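The rule book that fits on a tea towel

My first mistake at Esdale was putting my coffee down. It was a perfectly ordinary mug, on a perfectly ordinary shelf, and Boglárka Takács picked it up without breaking her sentence and carried it out of the room. She was explaining that at Esdale you can bring a drink as far as the yellow tape, and that I had come through the tape a good two paces earlier. I hadn't noticed any tape. I have noticed it on every visit since!

I'd gone up there because a reader wrote in asking who decides what a robot arm is allowed to do when there's a person standing next to it. I thought I'd have the answer in an afternoon. There are international standards for this sort of thing, long ones, and I did try to read some of them on the train (I got as far as the definitions and then looked at sheep). But what I really wanted was to see how people who work with the machines turn all that into something you can remember on a wet Tuesday with your hands full.

Esdale is a small training and testing workshop that shares a car park with a tile warehouse. People come from factories and colleges to learn how to set up arms that work close to humans, and Boglárka runs the floor. Her house rules are printed on a tea towel. Somebody had a batch made for a leaving do, and they have proved more popular than the laminated version, which has 245 clauses and lives in a ring binder called Nautiyal, after the man who started it. You hear people say "check Nautiyal" the way my gran used to say "ask the vicar".

The tea towel has eleven lines. Line one is "Say it before you move it." Whoever is about to set an arm going says so out loud and waits for an answer from everyone inside the tape. A nod won't do, and neither will a grunt. Santosh Mathur, who has been there the longest, told me he once waited so long for a visiting engineer to reply that the man asked him whether something was broken.

Line four is the one people argue over: "One arm holds, one arm waits." If two arms share a table and one of them has hold of something, the other keeps clear with its gripper open until the first has let go and backed off. There are plenty of jobs where you'd want both working at once, and Nautiyal has nine pages on how to apply for that. For beginners, though, it's one at a time, and they learn it on stacking cubes.

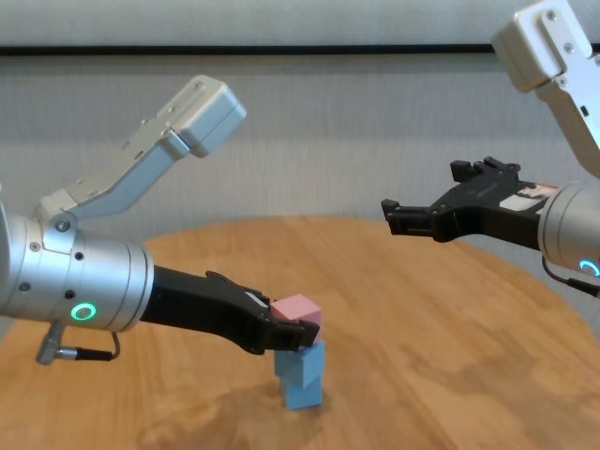 I had assumed cubes would be the dull bit. I was so wrong. Stacking asks for nearly everything in the binder: how hard you may grip, how fast you may come down, how far away the spare arm has to be, what you do if the pile leans. Sneha Rajput, who teaches the beginners' course, makes every new group write its own rules for it before she lets them see hers. They always write too many. One lot from a firm called Lorkton came up with a rule about sneezing, and she rather liked it and kept it.

Then she has them swap rules with the next bench and follow them to the letter, which is when the shouting starts. "Move slowly" is hopeless, apparently, as everyone's slow is different. "Keep hands clear" is worse. Clear of what? By how much? At Esdale the distance is 720 millimetres from the table edge while an arm is under power, and there's a stick cut to that length hanging on a hook by the door. It's an old broom handle. I asked if I could have a go with it and spent a very happy few minutes telling people they were too close.

The lights got me next. Plenty of arms these days have a glowing ring or a lamp somewhere on them, and I'd been reading the colours like traffic lights – green for fine, red for run. Sneha was quite firm with me about this. Makers choose their own colours and some let you change them, so a colour that's harmless on one machine may be a warning on another. Line seven of the tea towel says "Look it up, don't guess it." A card on each bench gives the meanings for the arms on that bench, and you read it at the start of every session even if you read it yesterday.

Do people stick to all this? Mostly, I think. Hemant Pathak keeps the incident book, and he let me sit with it over a sandwich (outside the tape, thank you). It has 1577 entries and the great majority are things like "spoke after moving" or "card missing, bench two". He wants more of those. A quiet month makes him twitchy, and he goes round asking what everyone has forgotten to write down. My favourite entry just said "me again", with initials.

The entry he showed me twice was from June. An arm had been set up with a programme copied from another bench, everything had been announced properly, everyone had answered, and it set off towards the wrong side of the table. It was going at training speed, there was nobody within reach of it, and Santosh hit the stop. There was no damage at all. It still took up four pages, and line nine, "Copied means unchecked", was added the same week. That meant a fresh batch of tea towels, 200 of them, and there's a box of the old ones under the stairs if you want a bargain.

Not everyone loves the Esdale way. I rang Shanti Khurana at Sterko, who sends her fitters on the course and has done for years, and she thinks the calling out is a bit much once you're back on a noisy factory floor. Her lot use hand signals and a lamp on a pole. She has no time for the broom handle either, and prefers marks painted on the floor that can't be borrowed for sweeping. But she pinched line four word for word, and she told me her own people quote it at each other in the canteen queue.

I went back one last time on a Saturday morning, when they run a session for sixth formers. A girl at the far bench had her hand on the controls and said, very clearly, "Moving." Three voices said "Yes." She looked at me. I'd been writing, and it took me a moment to work out that the whole room was waiting. "Yes," I said, "sorry, yes," and Boglárka went off to find the incident book.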